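Handout 4: Building and tuning a hand-held parallel gripper at home
Shared workshop course, Ginport. Notes by Ese Ogundipe, bench sections by Nnamdi Akande.

Read this before you come in with your parts. It covers the finger linkage, the pads, the first grasp trials, and the log you hand in. Wiring was in Handout 3 and is not repeated.

## 1. What you are building

The Prinness is a two-finger gripper held in the hand. Each finger rides on a parallel linkage so that the pad keeps its angle as it closes. A plain pivoting finger is easier to make, but it meets a flat-sided object at a different angle for every width, and it tends to squeeze soft things out of the front.

You will build a pair, one for each hand. Build the first one completely and test it before you cut parts for the second. Most errors in the linkage are in the hole spacing, and you don't want to make them twice.

Parts you should have on the bench:

- frame plates, drilled and deburred
- four linkage arms per gripper
- pivot screws, washers and locknuts
- two pads per gripper
- trigger, return spring and cord
- the camera bracket from Handout 3

## 2. Linkage

Each finger uses two arms of the same length. The pivot holes on the frame must be the same distance apart as the pivot holes on the finger carrier. If these two distances differ, the pad will tilt as it travels.

1. Stack the four arms and clamp them. Drill them together.
2. Fit the arms to the frame plate with the screws finger-tight.
3. Fit the carriers. Move each one by hand through its full travel.
4. Tighten each screw until the joint drags, then back off slightly. Hold the screw and set the locknut.
5. Check both pads with a square, open and closed.

The spring should open the gripper fully when you let go of the trigger. If it stops partway, one joint is too tight. Loosen them one at a time to find it. Don't fit a stronger spring to hide the problem. A strong spring tires the hand and makes light grasps hard to control.

## 3. Pads

Use a soft pad with some texture. Smooth rubber is fine on boxes and bottles but slides on thin fabric. Clean the carrier face with alcohol, let it dry, and press the pad on from one end so that air is not trapped under it. Leave it overnight under a clamp.

The front edge of the pad should sit level with the end of the finger or very slightly past it. If the hard finger tip sticks out, it will reach the table first and you won't be able to pick up anything thin.

## 4. Grasp trials on soft items

Start with soft household items. They are cheap, they don't break, and they show faults in the pads and the trigger right away. Work over a padded surface with a good light on it. Put out a few things at a time and let them lie however they fall.

Small bags are good first objects. They change shape under the fingers, and the weight inside moves.
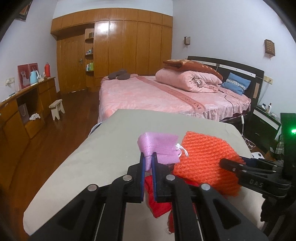
*Fig. 1. Gripper pads closing on a small mesh drawstring pouch.*

Approach slowly with the gripper open wider than the object. Lower until the pad tips are just short of the surface, close with steady pressure, and hold for a moment before you lift. Take hold of the body of the bag in the first set of trials. In the second set, try the gathered neck, which is narrower and needs better aim.

Knitted items need a different approach. The loops catch on textured pads, so the item may hang from one pad after you open. Count that as a failed release and write it in the log, even if it drops off when you shake it.

Faults to look for:

| What happens | Likely cause | What to do |
|---|---|---|
| Object turns during the lift | Pads not parallel | Recheck hole spacing |
| Object slips out of the front | Pad tilts as it closes | Check arm lengths |
| One pad touches well before the other | Uneven drag in the joints | Loosen the slow side |
| Pad peels at the tip | Poor bond or dirty carrier | Clean and refit |
| Gripper stays partly closed | Joint too tight | Loosen and reset locknut |

## 5. Opening width and clearance

Measure the opening at the pad tips with the trigger released. Write it on a piece of tape and stick it to the handle. You will need the number when you choose objects for the long run.

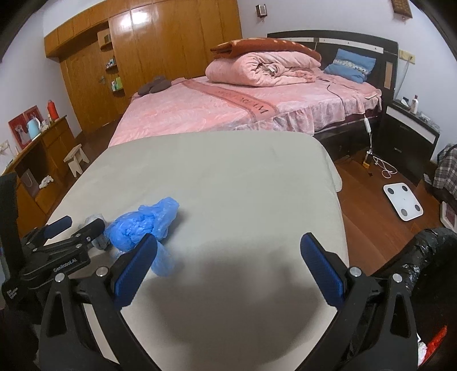
Clearance is the gap left on each side of an object when the gripper is fully open above it. Too little and you push the object away with a pad on the way down. Plastic bags are the usual trouble, as they spread out and have no clear edge to aim at. With the crumpled blue bag in front of the left pad, the fingers are wide apart but the bag is off to one side, and the gripper would need to shift left before coming down. Line up the middle of the opening with the thickest fold and ignore the loose parts. Watch the shadow between the pads too, if your light gives you one. It helps in judging height.

When you use both grippers, keep the idle one back and to the side. Beginners tend to bring both in together and knock the linkages against each other.

## 6. The log

Your long run is 300 grasps, split over as many sessions as you like. Log every attempt, including the bad ones. For each, write the object, which hand, whether the lift held, and whether the release was clean.

Nnamdi's own first pair, built in January, got to 137 before a locknut backed off on the left carrier. He now puts a paint mark across each nut and screw so that any movement shows. Do the same. Check the marks at the start of each session and after any drop.

If you change a part during the run, draw a line in the log and note the change, then carry on with the same numbering.

## 7. To hand in

- the log, on paper or as a spreadsheet
- one page on the fault that cost you the most time and how you found it
- both grippers, for a look at the joints

Leave these on the Fitzsimmons shelf by 14th March. Spare pads and locknuts are in the drawer marked Grunimholm. Take what you need and write it on the sheet.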